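Minutes of the Skavdale Ferry Office

Item 1. The Timetable

The office met at 9 in the morning to consider the withdrawal of the Nonside crossing. The clerk reported that the boat had carried no passengers since July, with the exception of a woman who boarded every evening at the Villalobos pier and was never recorded as leaving. Her fare had been paid each time, in exact change. The office resolved to strike the crossing from the board in the hall.
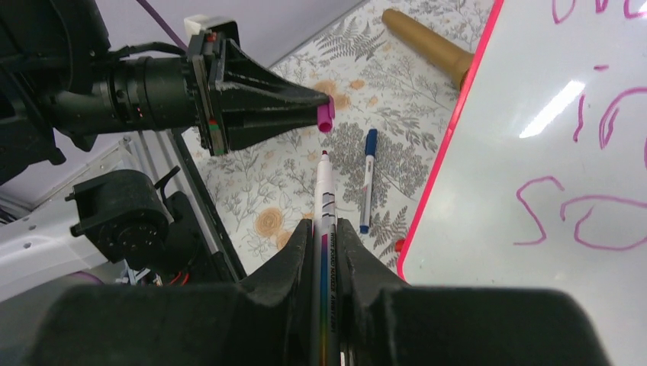
Item 2. The Passenger

The pilot was called. He stated that the woman sat on the left side and asked, each night, whether the light on Nusik was still kept. He had told her that it was. The office noted that the light on Nusik was put out 22 years ago, and that the pilot had been present when it was done. He was asked why he had given a false answer. He replied that on the nights in question he had been steering by it.

The charts were brought in and compared. The older one showed a landing 100 yards north of the light. The newer one showed open water. The office directed that both be kept, and that the entry for the crossing be written on the board again until the matter was settled.

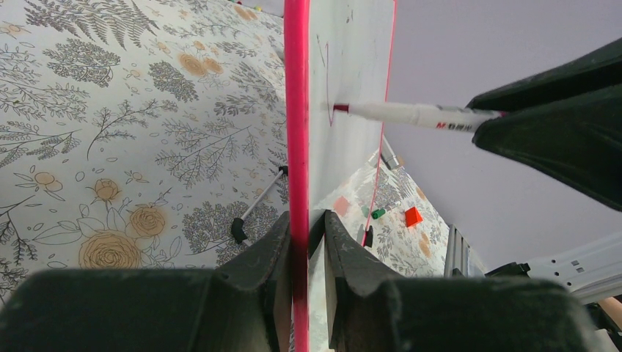 Villalobos pier asked by telephone whether the evening boat would run as usual, as there was already someone waiting. The clerk was instructed to say that it would.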